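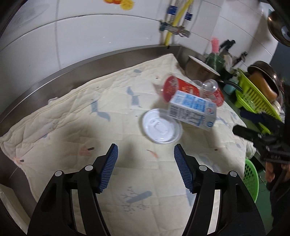

Stainless steel counter with a raised edge, against white tile. Cream quilted cloth on top.

Skarkano Stainless Worktop, 24 Inches Deep: Review After 13 Months

By Cadi Gethin

We replaced our old laminate counters with a stainless steel worktop from Skarkano a little over a year ago. Before buying I read a lot of reviews, and nearly all of them were written in the first week, when the steel was still shiny and had no marks on it. A steel counter in its first week tells you very little. I waited 13 months to write this one.

What we bought

One run, 101 inches long and 24 deep, in the brushed finish, with the raised edge. Skarkano sells it with the edge or flat. The edge costs extra and I would pay for it again. The steel comes already bonded to a core board, and the fabricator folds the front down so no board shows. There is one welded sink cutout. We supplied the sink ourselves, a plain single bowl from Fuchs that we already had.

I also got quotes on quartz and on butcher block. Quartz came in higher than steel once the cutout was added. Butcher block was the cheapest of the three by a good margin, but my sister has it and is always oiling it, and I know I would not keep up.

Ordering and delivery

You send measurements, they send back a drawing, you sign it. My first drawing had the sink cutout measured from the wrong end. I caught it, they fixed it the same afternoon, and I was not charged. Check your drawing. Once it is signed, any mistake on it belongs to you.

Lead time was quoted as five weeks and it took seven. They did email when it slipped, but only after I had already booked the plumber, and I lost the call-out fee. The worktop came in one piece in a wooden crate. Two delivery people carried it as far as the porch and left. Getting it from there to the kitchen took three of us and we had to take a door off its hinges. If your kitchen is up a flight of stairs, ask about having it made in two sections. There will be a visible joint, but you may not have a choice.

There was a protective film over the whole surface. Leave it on until the tile work and painting are finished. Ours came off cleanly except under the front fold, where it had been trapped and had to be picked out with a toothpick. That took an evening.

Fitting

The worktop screws down from inside the cabinets. Our cabinets were out of level by more than I expected and we had to shim one end. Steel on board is stiff, and it will bridge a low spot without looking wrong, but you will hear it. A hollow patch sounds like a drum when you set a pan on it. Get the cabinets level first.

We sealed the gap at the wall with clear silicone. The first bead was a mess and I cut it out and did it again with masking tape on both sides. The second one is still good.

Scratches

Everyone asks about scratches. Yes, it scratches. The first one showed up on day two, from a sugar bowl being dragged, and it bothered me more than it should have. By month three there were so many small ones that I had stopped seeing them. They blend together into a soft, even haze. The part I use most looks better to me now than the far end, which gets less traffic and still has individual lines you can pick out.

Deep scratches are another matter. There is one about as long as my finger where somebody cut a bagel without a board. It will not blend in. I tried the Stureck finishing pad that the Skarkano care sheet recommends, working with the grain, and it softened the edges but left a patch slightly brighter than the rest. I would not bother with the pad again.

Water spots and fingerprints

We have hard water, and for me this has been the bigger annoyance. Drops that dry on the steel leave a white ring. They wipe off with vinegar and water, but if you leave them for a few days you have to rub. I now keep a dry cloth by the sink and go over the area at night. It takes a minute.

Fingerprints show on the front fold more than on the top. The brushed finish hides them fairly well in daylight and badly under the cabinet lights. If you have under-cabinet lights, look at a sample with the lights on before you order.

Heat

I set hot pans straight on it. The steel itself has had no trouble with this at all. Skarkano says to use a trivet for anything out of a hot oven, on account of the board and glue underneath, and I do that for the cast iron. Everything else goes wherever there is room.

The surface is cold in winter. In February you notice it if you lean on it with bare arms. It is very nice for rolling pastry.

Noise

Louder than laminate, quieter than I feared. The board underneath kills most of the ring. Glasses make a sharp click when you put them down, and I chipped the foot of one wine glass in the first month by setting it down as hard as I used to. Putting some kind of cloth down helps when you have a lot of dishes to deal with.

The raised edge

A full glass of milk went over in the spring and none of it got past the edge. On the old counter it would have run down behind the cabinets. The inside corner where the edge meets the flat is rounded, so a cloth gets into it. I looked at a cheaper worktop from Imau that had a sharp fold there, and the floor model already had a line of gray dirt in it.

One complaint: the end of the edge was left rough on the underside. Nobody would see it, but I cut a knuckle on it while cleaning. Two minutes with a fine file fixed it. At this price it should have been done at the shop.

Customer service

I have called twice. The first call was about the drawing and went well. The second was about a faint brown speck near the sink that I took for rust. They asked if I had used steel wool, which I had, on a burnt pot, right next to it. Bits of the wool had stuck and rusted. It rubbed out with baking soda. The man on the phone was patient about it.

Good
Easy to clean, fine with hot pans, raised edge works, sink cutout was neat and exact.

Not so good
Late delivery, rough spot under the edge, water spots if you have hard water, heavy to get indoors.

Would I buy it again? Yes, the same depth and the same finish. I would order it two months before I needed it and book the plumber after it arrived.

Rating: 4 out of 5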